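Handling rules, second edition: what changes at the bench

Those of you who have been with us since the first edition will remember that it was put together in something of a hurry, and that a good many of you wrote in afterward to tell us so (kindly, for the most part!). The second edition of the Pilden handling rules takes effect on 12 March 2024, and we think you'll find it a much friendlier thing to work from. It runs to 17 pages, and the old section on grip settings has been rewritten from scratch with a lot of help from the Wastberg shop.

The biggest change is in how we log a pick. Up to now a pick counted as good if the part left the table, and that was that. Going forward, the operator also notes how the part sits in the hand - whether the fingertips are on the side wall or on the rim, and which way the open end points. It sounds fussy, we know, but when Wastberg went back through 841 old log entries in February, the notes on grip were so thin that comparing one hand with another was close to hopeless.

A few smaller items while we have you. Fingertip pads get a look before each run and a wipe with a dry cloth. Cables should be tied back along the arm before power goes on, and please don't leave that to the next person. Any change to grip force goes in the log with your initials, even when you put it back the way it was. Pads are to be replaced at 2,000 picks, or sooner if you see wear, and the Boonyarit site will keep its own count for now, as its hands are a different model.

Smooth, rounded parts have been the subject of most of your letters, so they now have a page to themselves. The rule there asks for every fingertip to bear on the outer wall, as with the blue cylinder held tilted against the dark body of the gripper. 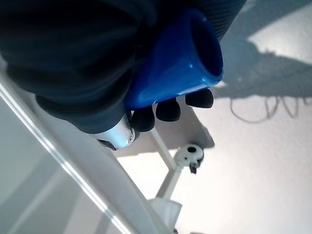 Proslow sessions

We'll be walking through the new log sheet at the next Proslow session, and you're very welcome to bring your own filled-in pages along, messy ones included.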